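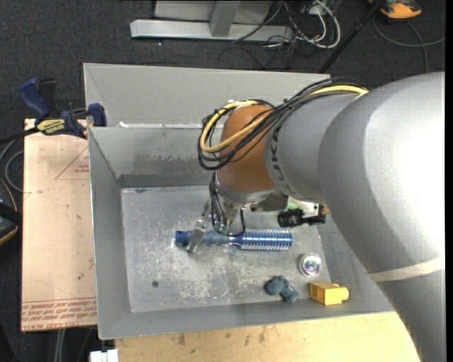

KUKA robot arm at work height over a gray metal bin.

FOR IMMEDIATE RELEASE

Bakilana, a Road Movie With One Very Slow Car, Opens in December

Director Ilona Bodnár's second feature comes to theaters through Grunura Pictures

Hi, everyone. Ilona here. The folks at Grunura Pictures asked if I wanted to write this announcement myself, and I said yes before I remembered how much I hate writing announcements. So please bear with me!

My new movie is called Bakilana, it runs 76 minutes, and it opens in December. It's a road movie about two sisters-in-law who haven't spoken since a wedding, driving a dead man's car to the town he wanted it buried in. (The car, I mean. He's already taken care of.) The town is called Bakilana, and the car can't go faster than 25 miles an hour without the hood flying up, so they have a lot of time to talk. They spend most of it arguing about a casserole dish.

I've loved road movies since I was a kid, but I always wondered why the people in them get along with the scenery so well. On every family trip I ever took, we missed the scenery completely. Somebody was carsick, my father was fighting with the map, and the big beautiful canyon went by on the other side of a truck. I wanted to make a movie with that in it. There's a gorgeous lake in ours and you get to see it for maybe a second and a half, and I fought hard to keep it that short.

We shot the whole thing in order, which everyone told me was a terrible idea on our budget, and they had a point. It meant driving back to the same gas station on five different occasions. But my two leads really did start out as strangers, and you can feel them getting used to each other as the miles go by. By the motel scene they were finishing each other's fries between takes, so I put the fries in the movie.

The camera work is by my old friend Kristóf Fodor, who also shot my first picture, Pronda. Kristóf spent a good part of the summer folded up in the back seat with a cooler on his lap, and he has asked me to mention his knees.

"I told Ilona I'd do it if there was one scene outside the car," Fodor said. "She gave me a parking lot. It's a nice parking lot, and I lit it like a palace."

The music comes from Gruklow, a band I first heard through the wall of an apartment I was renting. They recorded eight songs for us and we used every one, including a polka that plays over the only car chase. It's a short chase, as you can imagine.

A few people have asked me if it's a comedy. I think so? The test audience laughed in most of the places I hoped they would and in a few that worried me. There's also a stretch near the end where it gets quiet and stays quiet, and I'd love it if you didn't eat popcorn during that part, but it's your popcorn.

Bakilana will play in 25 theaters to start, with more cities added as we go. I'll be at as many of the early evening shows as I can get to, and I'll stick around afterward for questions. Screeners, stills and interview times with me or with Kristóf are available to press through the Grunura Pictures publicity office. Please tell them if you need captions on your screener and they'll send that version.

Thanks for reading, and drive safe!

Ilona Bodnár
Writer and director, Bakilana

###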